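Home News Living Opinion Contact

June 19, 2018
By Ruby-Lee Tapsell

Rezende sells bedroom storage plans at $136 each, and he swears a tidy room fixes bad sleep. I asked for proof. "I've had 800 clients," he said. That's a sales figure. 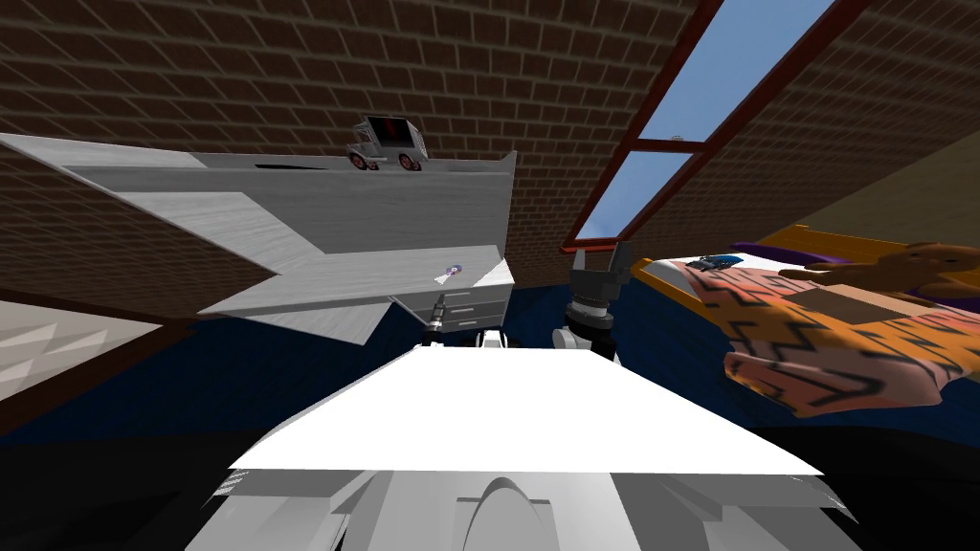
His rule is that clothes stay out of the bedroom. So what about a big light-gray dresser with little handles on the drawers? "Hallway," he said. Most Burthorpe hallways won't take one.

Did he track anyone's sleep? "People tell me." 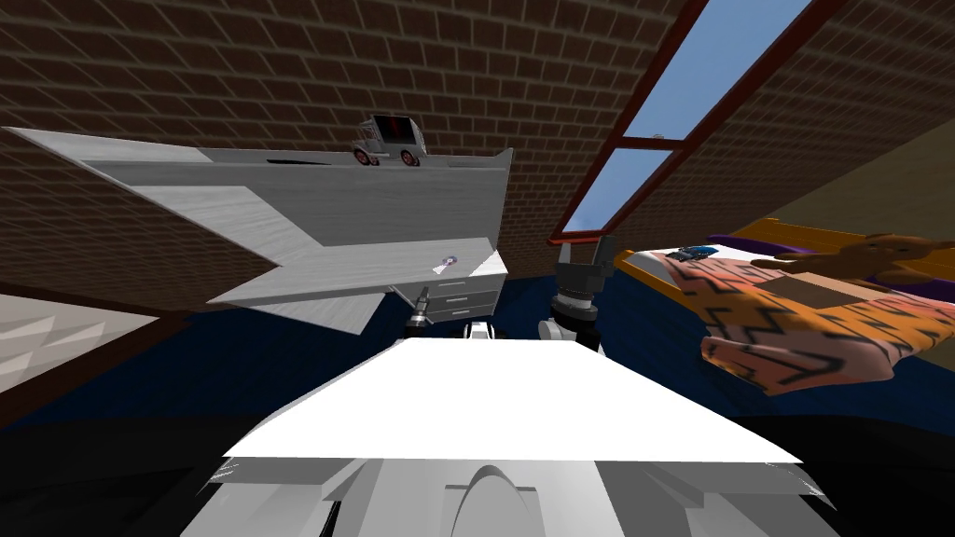
How many people? He thought about 19. None kept a diary.

3 comments Share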